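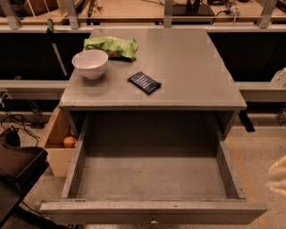 Tistevley cabinet in grey, drawer fully open.

The Tistevley is a low grey cabinet with drawers, sold by Gendilau for kitchens, workrooms and sheds. It comes flat-packed, and assembly takes around 20 minutes with a Phillips screwdriver. The top is 525 mm wide and finished in matte grey, the same colour as the drawer fronts. Each drawer has one round metal knob in the centre.

Weight limit per drawer: 5 kg
Warranty: 2 years
Other colours: none at present
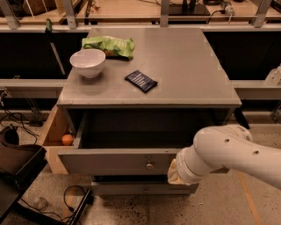 Our drawers are made to be used without liners. The floor wipes clean with a damp cloth – no bleach, please, and no scouring pads. The drawer sides can differ in colour from the painted front, and the light tan one on the left is bare timber. Fruit can go straight in, like the orange in the corner, but check it every few days. A bowl and a few snacks sit on top with room to spare.

The Ritchie side table is finished in the same grey. Replacement knobs are ordered separately through Sheena Morrison in spare parts – please quote the cabinet name. The next delivery is due in September.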